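Clerix two-arm bench station: notes from the open day

Reviewed by Oona Manninen, 26 February 2021

Clerix showed its two-arm station at the Hyvönen workshop, with Tapio Nurmi running the demonstration. I had 31 minutes at the bench. The task was tabletop sorting with ordinary household items.

Build quality is good. The arms bolt to separate base plates at the near edge, so one can be pulled for service without disturbing the other. Walls on three sides keep the background plain. 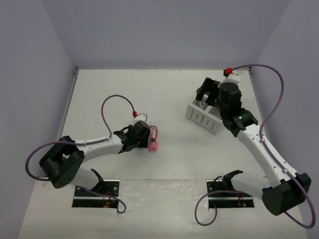 Cable routing is the weak point. The purple cable is clipped along the forearm but left in wide loops at the wrist and elbow. Nurmi said the slack is needed for full wrist rotation. I would still want a sleeve - or at least a third clip - before running it unattended.

Bottles lying on their side are a fair test of the gripper, and I would have liked more of them. Renata Kaczmarczyk asked about cycle life and was told 140 hours between inspections. The manual is thin, and calibration gets only 2 pages.

Rating: good hardware, unfinished cabling. A revised harness is due in July.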